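Greiferbacken im Vergleich: Schaumstoff gegen Silikon am Handgreifer

14. März 2022

Abgelegt unter: Greifer, Handgerät, Messungen

Nach dem letzten Beitrag über die Kamerakalibrierung kamen mehrere Fragen zu den Backen. Der Handgreifer lief bei mir bisher mit den schaumstoffbelegten Backen, die ich seit Juli benutze. Parallel lag ein Satz Silikonbacken von Rornstead in der Schublade, den ich nie ernsthaft eingesetzt hatte. Das habe ich jetzt nachgeholt.

Aufbau

Beide Backensätze sitzen auf demselben Handgriff, die Mechanik bleibt unverändert. Gewechselt wird nur der Belagträger. Die Kamera ist fest am Griff montiert und blickt von hinten über die Backen auf den Arbeitsbereich. Aufgezeichnet werden Öffnungsweite, Griffkraft (über den Motorstrom geschätzt, also mit Vorsicht zu lesen) und das Kamerabild. Als Controller dient weiterhin das Board von Nyaga mit der Firmware aus dem Vorjahr. Die neue Version habe ich wieder entfernt, da sie beim Schließen einen Sprung im Positionssignal erzeugt, den ich mir noch nicht erklären kann.

Die Regelung läuft mit 1000 Hz, geloggt wird deutlich langsamer. Für den Vergleich reicht das. Wer Kontaktvorgänge auflösen will, muss am Logger etwas ändern.

Testobjekte

Quader und Zylinder sagen wenig über einen Belag aus, die hält fast alles. Interessanter sind dünne Objekte mit wenig Auflagefläche: Drahtgestelle, Stäbe, Ringe. Dazu kamen eine Kartonschachtel, ein Becher aus dem Programm von Pliltiswood und ein Stück Schlauch. Insgesamt sind es 913 auswertbare Griffe geworden, verteilt auf beide Backensätze. Abgebrochene Versuche, bei denen ich selbst verrissen habe, sind nicht enthalten.

Ergebnisse Schaumstoff

Der Schaumstoff gibt nach und legt sich um dünnen Draht herum. Ein senkrechter Stab lässt sich damit auch dann fassen, wenn der Griff leicht verkippt angesetzt wird. Bis etwa 5 Grad Verkippung sehe ich im Protokoll keinen Unterschied zum geraden Ansatz. Darüber beginnt der Stab in der Backe zu wandern, fällt aber selten heraus.

Nachteil ist der Verschleiß. Der Belag leidet an den Kanten, und zwar dort, wo er an den Träger anschließt. Kerben verändern die Kontaktfläche, und damit verschiebt sich auch die geschätzte Kraft bei gleicher Öffnungsweite. Für eine einzelne Messreihe ist das unerheblich, über Monate hinweg sind die Daten nicht mehr ohne Weiteres vergleichbar.

Ergebnisse Silikon

Silikon hält glatte Flächen besser. Der Becher sitzt bei geringerer Kraft sicher, die Schachtel ebenso. Am Draht ist das Bild umgekehrt: Das Material ist härter, die Kontaktlinie schmal, und der Stab dreht sich schon bei kleinen Momenten. Mit mehr Kraft geht es, dann steigt allerdings der Motorstrom und der Antrieb wird nach längeren Reihen warm.

Dazu kommt die Optik. Die Silikonbacken sind hell und heben sich vor einer hellen Tischplatte schlecht ab. Die automatische Bestimmung der Backenposition im Kamerabild fiel bei mir mehrfach aus. Mit den dunklen Schaumstoffbacken ist das kein Thema – der Kontrast genügt selbst dann, wenn Licht von oben auf der Platte spiegelt.
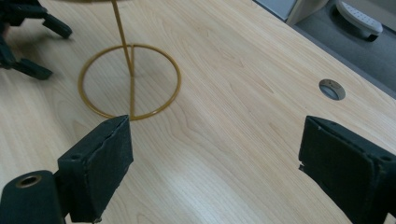
Schaumstoffbacken geöffnet vor dem Drahtständer. An den Kanten der Beläge sind die Abnutzungsspuren zu erkennen.

Ringfuß und Tischplatte

Der flach aufliegende Ring eines Drahtständers ist der unangenehmste Fall im ganzen Satz. Von oben kommen die Backen kaum unter den Draht, und wer seitlich ansetzt, schiebt den Ständer vor sich her. Am Stab gegriffen ist die Sache einfach, sofern man um 90 Grad versetzt zum Quersteg anfährt. Mit Silikon habe ich den Ring nie zuverlässig vom Tisch bekommen, mit Schaumstoff gelegentlich.

Was bleibt

Für Draht und Stäbe bleibt der Schaumstoff montiert, für glatte Behälter wechsle ich auf Silikon. Die Backen bekommen ab jetzt eine laufende Nummer im Log, damit sich der Verschleiß später herausrechnen lässt. Offen ist noch ein dunkel eingefärbtes Silikon mit geringerer Härte. Eine Anfrage bei einem Zuschnittbetrieb in Brosau läuft, Antwort steht aus. Der Positionssprung in der neuen Firmware kommt in einem eigenen Beitrag, sobald ich ihn reproduzierbar auslösen kann.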